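One desk, many machines: notes for the KVM talk
December 2021, the long version, about forty minutes with questions

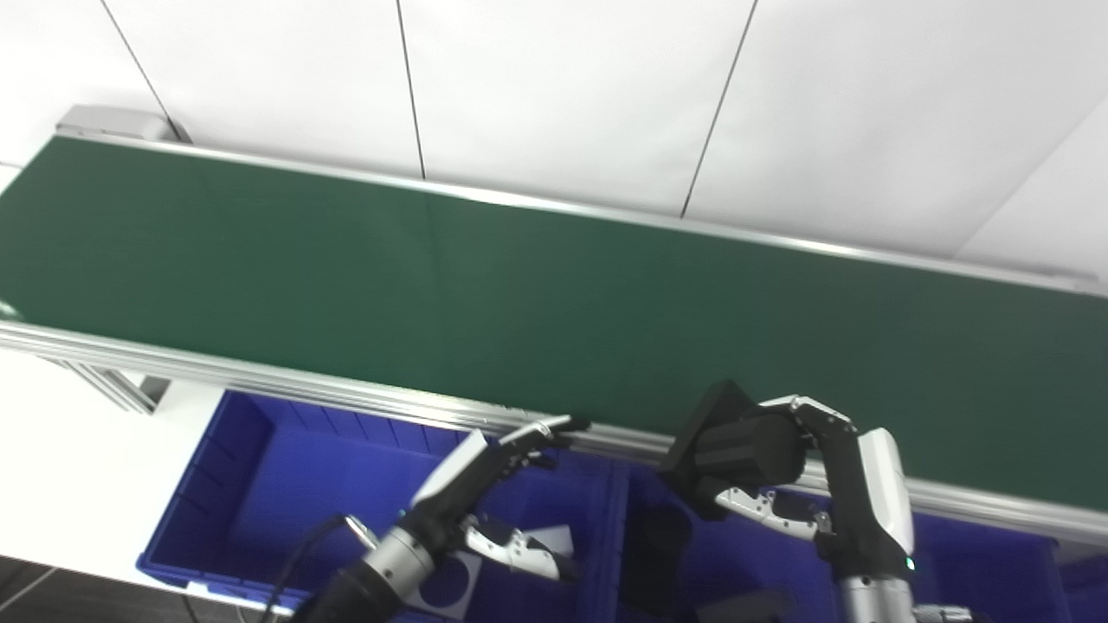
Right, so start with the hands-up bit. Who's got more than two keyboards on their desk at work? Keep them up if you've typed into the wrong one this month. (Wait for the laugh, don't rush it.)

I look after the control room systems at Drivetti, and when I started we had 14 operators sharing 229 computers, most of them humming away under the desks. It was hot, it was noisy, and if a machine fell over at night you were on your knees with a torch. Do-yoon Jeon still has the knee pads — ask him.

So the plan was to move every computer into a locked rack room and leave just screens, keyboards and mice with the people. You do that with extenders at both ends and a matrix switch in the middle. Slide with the three boxes goes up now. Leave it up!

Copper or fibre. I get asked this more than anything else. We used copper inside the building, where the runs were short and the cable was mostly there already, and fibre for anything going across the yard. Our longest run is 400 metres and it's fibre the whole way. I'd love to say I planned it that neatly, but Ulla Hedlund drew the cable map and I just nodded.

Tell the EDID story here. Short version: a screen tells the computer what it can show, and if the switch doesn't pass that on properly you get a black picture or a horrible stretched one. We lost most of March to that. Fix was to store one known good setting on every transmitter and stop letting the screens have a say.

Then USB. Keyboards and mice, easy. Memory sticks, drawing tablets, headsets, not easy at all, so test the real ones your people use. Hwa-young Shin brought in a carrier bag full of odd ones and we plugged in the lot over two afternoons. Best testing we did.

Access rights next. Who can see which machine, who can only watch, who can take over. Write it on paper before you touch the menus. Ours ended up with 584 rules and I could have halved that.

If there's time, the spare power supply story. If not, skip to questions.

Likely one from Theophilus Quansah about latency. Answer: nobody on the desks noticed on fibre, two people noticed on the compressed link, and we moved them.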